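I got to Bergþóra Arnardóttir's cutting room at 3 in the afternoon and she was already on her second pot of coffee, with a paused shot of a flooded stairwell up on the big monitor. If you've seen Vastutska at a midnight screening (and if you haven't, please fix that!), you know the stairwell. It's where half my row started climbing over the seats.

"People keep telling me it's the scariest thing in the movie," she said. "It's a woman looking for her keys. She goes down, she doesn't find them, she comes back up. I just held on to it longer than anyone wanted me to."

She cut the whole thing herself, all 243 scenes of it, down from a shooting script that her co-writer Shahram Ebrahimi still describes as a phone book. They fought about the ending for most of a winter. He wanted the sister to come back. She didn't. I asked who won and she laughed so hard she had to put her cup down.

"We shot both. Then Nanna watched them and said she liked the version where we ran out of light and had to stop. So that's the ending."

Nanna is Nanna Hafstein, who plays the older sister and had never been in a feature before. Bergþóra found her doing radio plays, and you can hear it - she does more with one breath on the other side of a door than most movies do with a whole orchestra.

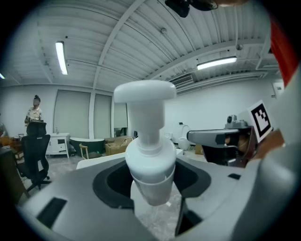
I wanted to know about the sound in general, so she played me a reel of Þröstur Bergmann's early tests. He recorded 12 versions of the house "settling," and the one they used is the quietest of the bunch. "I couldn't tell if I'd heard it or not," she said. "I played it again and got annoyed with myself. Perfect, put it in."

Favorite horror movie? She wouldn't pick, then picked The Innocents, then took it back and said The Changeling, then went back to The Innocents. She saw it at 12, on her aunt's television with the volume way down so she wouldn't get caught, and she thinks that's probably why her own movies are so quiet.

The next one is called Rusen and it shoots in March, with Ngân Triệu behind the camera. It's set on a night ferry and that's all I could get out of her, except that there's a dog in it.

"The dog lives," she said, walking me to the door. "You can print that. My mother already called to ask."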